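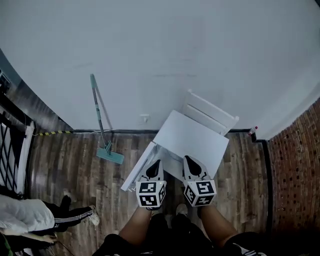
White folding chair, club room.

Archive > Gruvau Choir > Minutes
Search minutes Go

Minutes, 2000-11-07

1. The minutes from June were read and approved.
2. Cash is 1,777. The meeting agreed to pay 200 to Lendau for the concert hall.
3. The trip to Vindden stays as planned — two buses, departure at 6. Members should bring their own food.
4. The piano is again out of tune. Damgaard will be asked for a price.
5. New chairs: moved to next meeting.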